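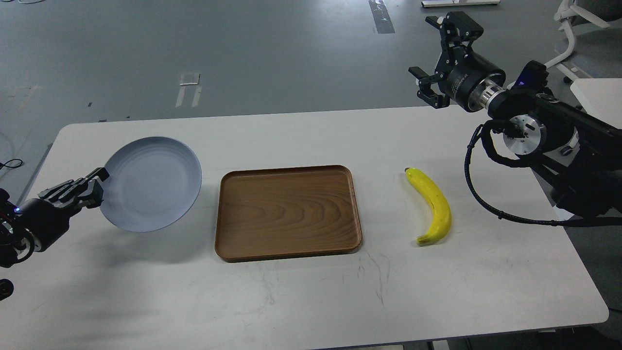

Mouse polling rate, measured at home

I replaced my mouse in December. The old one was a wired Jister that polled at 1000 Hz and had started to double-click. The new one is a Ketilsson, wireless, with a switch on the underside for 500, 1000 and 2000 Hz. I wanted to know whether the top setting did anything I could measure, so I logged it.

The method is simple. A small script reads raw input events and writes the time between each one. I moved the mouse in steady circles for 30 seconds per run, threw out the first second, and looked at the average interval and the spread. All other programs were closed. The receiver was on an extension cable, a hand's width from the pad.

At 1000 Hz the log was clean. Intervals sat close to one millisecond and the worst gap in any run was under three. At 2000 Hz the first result was poor: the average came out at 1449 reports per second, with long gaps every so often. That is faster than the lower setting, but the spread was wide enough that I would not call it an improvement.

Two things were wrong. First, the receiver shared a hub with my headset dongle. Moving it to a port on the back of the case took the average up to nearly the rated figure. Second, I was moving too slowly. The sensor only reports when it has something to report, and at 800 DPI a slow circle does not produce enough counts to fill every slot. At 1600 DPI the problem went away, and I halved the in-game sensitivity to match.
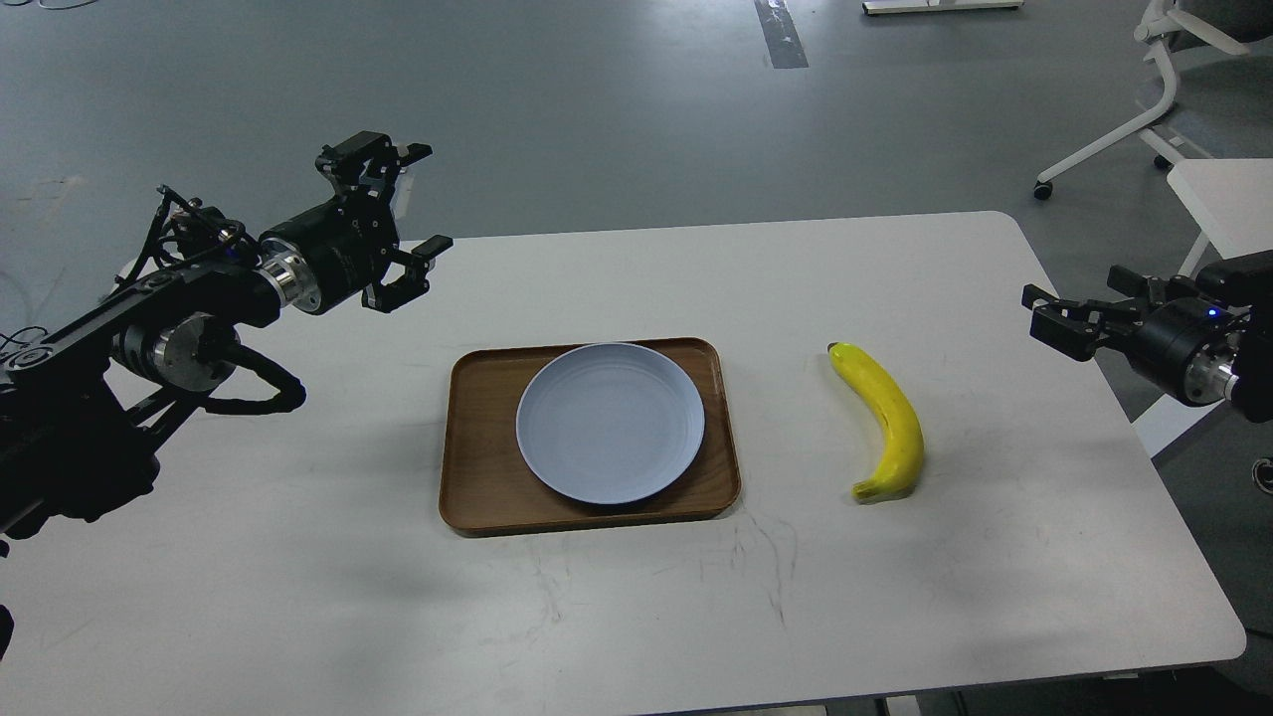

Surface matters too, but less than the forums say. I ran the same test on a cloth pad, on a hard Pretberg pad and on the bare desk. Cloth and hard pad gave the same report rate within the noise. The bare desk was worse, with dropped counts on quick turns. A plain white tabletop like the one above, with its gray scuffs and streaks, is what I would try next, to see whether the marks change the count. My desk is glossy black, so I can't say. If you test one, lift and reset the mouse between runs so the sensor starts fresh.

Battery life is the real cost. I have no proper drain figures yet, only the percentage shown in the Itent utility, which moves in steps of five. The drop at 2000 Hz was plainly faster over an evening of play. I have gone back to 1000 for desktop work and flip the switch before a match.

Hafþór Ásgeirsdóttir asked in the comments on my last post whether older games cope with the high setting. Two of mine do not. One stutters when the camera turns quickly, and the other drops frames in menus whenever the cursor moves. Both are fine at 1000. The script and the raw logs are in the usual folder, and I'll add the DPI sweep once I have rerun the 400 setting.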